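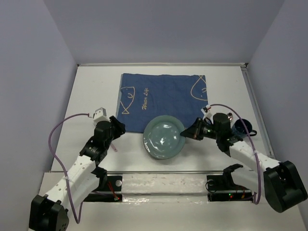
Plate and cloth on the white table

Prallico open data – your questions

What do I need to send?
Your raw data, your analysis script and a short note saying what each column means. I like a plain text file for the note, but I'm not fussy!

Can I post a study that didn't work?
Yes please! Of the 800 studies I hold, roughly 13 are failed replications, and I'd love a lot more of them.

Will you check my stats?
Sorry, no. I only open the files and make sure they load – the sums are yours.

What about people's names?
Take them out before you upload, along with birthdays and postcodes. If your consent form didn't mention sharing, ask your ethics office first.

How long does it take?
Usually four working days, a bit longer in September when everyone's back.

Can I change a file later?
You can add a new version, but the old one stays up so that anyone who has cited it can still find it.

Last updated 18/05/2012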